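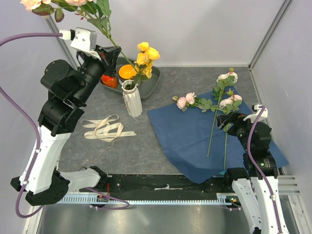 4.2 Why drivers keep putting off the update

I'll start with the bit that surprised me most, which was how little the wording of the update prompt mattered. I'd spent most of November rewriting that prompt with Hanyu Yao (we had a whole spreadsheet of verbs, and a fairly heated week over "install" and "apply"), and I was sure a friendlier message would get people to press the button. It didn't. Across the 2,195 prompts in the log, the three wordings were so close together that I went back and checked I hadn't loaded the same file three times. I hadn't.

What did matter was when the prompt turned up. The Imitz head unit, in the version we had, shows its update message as soon as the ignition goes on and the network check finishes. That's a terrible moment! You've got your seatbelt half done, a kid in the back asking for a song, and the reversing camera is about to take over the screen anyway. Nearly everybody presses "Later" and the message goes away until the next trip, when precisely the same thing happens again. Jiahui Jia called this the car park loop and the name stuck, so I'll use it here too.

For the second half of the study we moved the prompt to the end of the trip, after the car was in park and before the screen dimmed. Koller's engineers were nervous about this, and fair enough, because their unit only stays awake for a short while once the driver's door opens. We ended up holding it awake for an extra 161 seconds, a figure that came out of battery testing and has no deeper meaning that I know of. Andri Grabner did that testing over a long weekend and I still owe him lunch for it.

Drivers who got the end-of-trip prompt accepted on an earlier trip than the ignition group, and they were also less grumpy about it in the interviews. One fellow from Culletti told me he'd thought the old message was an error, and had been dismissing it for months as you'd swat a fly. I heard versions of that a lot. People don't read a dialogue box that shows up while they're reversing, and I'm a bit embarrassed it took a field study for me to see it.

A few things to be careful about. Our fleet was almost 600 vehicles, all of them on the same generation of Imitz software, and most were parked off-street at night with decent mobile reception. Somebody who relies on street parking and a patchy signal has a different problem, and our log can't say much about it. We also couldn't separate a driver who pressed "Later" on purpose from one who brushed it with a sleeve. Smaranda Hodoroagă tried to sort these by press duration, and her method is in the appendix, but neither of us would want to hang a claim on it.

Then there's the matter of shared cars. Where two or more people drove the same vehicle, the person who accepted the update was often not the one who'd been putting it off, and our logger recorded only the car. Yaqin Long suggested using seat memory positions as a stand-in for who was driving. It's a neat idea – I'd like to try it properly – but it needed a consent form we didn't have, so we left it alone.

I did get one thing flat wrong going in. I'd assumed that showing the expected install time would put people off, and I argued against including it. Tan, our interface contractor, wanted it in from the start. We put it in for the last 1,000 prompts, and drivers told us over and over that it was the only part of the message they'd looked at. They weren't scared off by a longer time, either, provided they were at home. What annoyed them was a progress bar that sat still, and I can't blame them.

So the version we carried forward into Section 5 has the prompt at the end of the trip, an install time in plain minutes, and whichever of the three wordings you fancy. We kept "install", mostly because Hanyu had already translated it for the French-language menus and I didn't have the heart to ask again.

Figure 4. A two-armed robot with a long artificial flower stem in its left gripper.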